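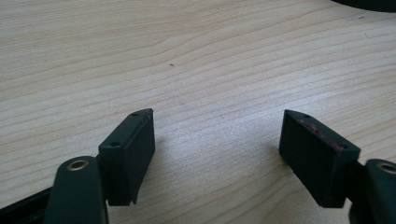

로봇학습 게시판 > 데이터 수집
제목: 핸드그리퍼 시연 데이터, 빈 구간을 잘라야 할까요
글쓴이: 나뭇결
댓글 12

손에 드는 그리퍼로 시연을 모으고 있습니다. 작업은 책상 위 물건을 집어서 트레이로 옮기는 것 하나입니다. 지금까지 1,453개 에피소드를 모았고 목표는 3,000개입니다. 수집은 두 명이 번갈아 합니다.

문제는 에피소드 앞부분입니다. 녹화를 시작하고 나서 물건 쪽으로 손이 가기 전까지 그리퍼가 벌어진 채로 빈 책상만 보이는 구간이 있습니다. 맨 위에 올린 화면이 그런 프레임입니다. 패드 사이에 아무것도 없고 나뭇결만 보입니다. 오른쪽 위 구석에 검은 물체 끝이 조금 걸려 있는데 이 정도로는 정책이 어디로 가야 할지 알 수 없다고 봅니다.

이 구간을 전부 잘라내고 학습하는 게 맞는지, 남겨두는 게 맞는지 궁금합니다. 같이 하는 사람은 남기자고 하고 저는 자르자는 쪽입니다.

관측은 그리퍼 카메라 영상과 손잡이 자세, 벌어진 폭입니다. 후처리는 Zumitby로 하고 있습니다.

----

댓글 1
모터소리
저는 자릅니다. 정지 구간이 길면 정책이 가만히 있는 걸 배웁니다. 작년에 접시 쌓기 할 때 앞부분을 안 자르고 돌렸더니 로봇이 시작 위치에서 안 움직였습니다. 자르고 다시 학습하니 움직였습니다.

댓글 2
gashi_z
정지 구간과 탐색 구간은 구분해야 합니다. 손이 멈춰 있으면 자르고, 물건을 찾아 움직이는 중이면 남기세요. 화면에 물건이 없어도 손이 움직이고 있으면 그 동작은 쓸모가 있습니다. 프레임 한 장만 보고는 어느 쪽인지 모릅니다. 앞뒤 자세값을 같이 봐야죠.

댓글 3
나뭇결 (글쓴이)
자세값을 보면 섞여 있습니다. 처음에 멈춰 있다가 천천히 움직이는 경우가 많습니다. 속도 기준으로 자르면 될까요?

댓글 4
gashi_z
속도 기준이면 됩니다. 다만 중간에 멈추는 구간까지 같은 기준으로 자르면 안 됩니다. 집기 직전에 잠깐 멈추는 건 정렬 동작입니다. 그걸 날리면 패드가 물건 옆을 치고 들어갑니다. 앞쪽과 뒤쪽 끝만 자르세요.

댓글 5
모터소리
탐색 구간을 남기라는 건 동의 못 하겠습니다. 사람은 고개를 들어서 물건 위치를 이미 알고 움직입니다. 카메라에는 그 정보가 없습니다. 그러면 관측은 빈 책상인데 행동은 에피소드마다 왼쪽, 오른쪽, 앞으로 다 다릅니다. 평균 내면 아무 데도 안 갑니다.

댓글 6
gashi_z
평균 문제는 회귀로 학습할 때 얘기고, 확산 계열 정책이면 여러 방향을 그대로 표현합니다. 배포할 때 물건이 화면 밖에서 시작할 수도 있는데 그런 데이터가 하나도 없으면 대책이 없습니다.

댓글 7
모터소리
표현하는 것과 맞는 방향으로 가는 건 다른 문제입니다. 방향이 여러 개로 나오면 그중 하나를 찍는 거잖아요. 시작 위치를 높여서 처음부터 물건이 화면에 들어오게 하는 게 먼저라고 생각합니다.

댓글 8
pavithra_r
Todorova 쪽 수집을 맡고 있는 Pavithra Rodrigues입니다. 저희도 같은 걸로 오래 싸웠습니다. 지금은 이렇게 합니다.

녹화 버튼을 누르기 전에 그리퍼를 작업면이 전부 보이는 높이까지 든다.
버튼을 누르고 바로 움직인다.
물건이 안 보이는 상태에서 시작하는 에피소드는 따로 모으고 태그를 단다. 이때는 훑는 순서를 정해둔다. 저희는 왼쪽 위에서 오른쪽으로 갑니다.

훑는 순서를 정해두면 5번 댓글에서 말한 문제가 많이 줄어듭니다. 사람이 물건 위치를 알고 있어도 정해진 순서대로 가야 합니다. 작업자들이 처음엔 귀찮아합니다.

댓글 9
사포400
자르는 것과 별개로 책상 얘기 좀 하겠습니다. 올리신 화면에 작은 검은 점이 하나 있고 오른쪽 위로 희미한 얼룩도 보입니다. 전 에피소드가 같은 책상이면 정책이 그런 걸 위치 기준으로 쓸 수 있습니다. 나뭇결도 마찬가지고요. 책상을 바꾸거나 매트를 몇 장 돌려 까세요.

그리고 패드 안쪽 윗변에 붉은 게 보이는데 오른쪽이 더 뚜렷하네요. 접착층인가요? 패드를 도중에 교체하면 화면에서 모양이 달라지니 교체 시점을 기록해 두는 게 좋습니다.

댓글 10
나뭇결 (글쓴이)
패드는 받은 그대로 쓰고 있어서 붉은 게 뭔지는 저도 모릅니다. 교체 기록은 없습니다. 오늘부터 적겠습니다.
책상은 계속 같은 걸 썼습니다. 점은 부스러기 같은데 확인해 보고, 얼룩은 닦아 보겠습니다.

댓글 11
사포400
닦지 말고 그대로 두고 다른 책상을 추가하는 게 낫습니다. 배포 환경이 늘 깨끗하지는 않습니다. 위치 기준으로 쓰는지 확인하려면 학습된 정책을 다른 책상에서 돌려 보면 됩니다. Treritz 매트가 무늬가 여러 가지라 저는 그걸 씁니다.

댓글 12
나뭇결 (글쓴이)
정리해서 이렇게 하기로 했습니다.

기존 1,453개는 지우지 않고 앞뒤 정지 구간만 속도 기준으로 자릅니다. 원본은 보관합니다.
물건이 안 보이는 상태에서 움직이는 구간은 태그만 달고, 넣은 것과 뺀 것 2가지로 학습해서 비교합니다.
앞으로 모을 것은 pavithra_r 님 방식대로 시작 높이를 올리고 바로 움직입니다.
책상은 하나 더 구하고 매트도 써 보겠습니다.

같이 하는 사람은 여전히 탐색 구간을 넣은 쪽이 나을 거라고 합니다. 학습이 끝나면 같은 시작 위치에서 돌려 보고 결과를 이 글에 추가하겠습니다. 속도 기준값을 얼마로 잡으셨는지 아시는 분은 계속 댓글 부탁드립니다.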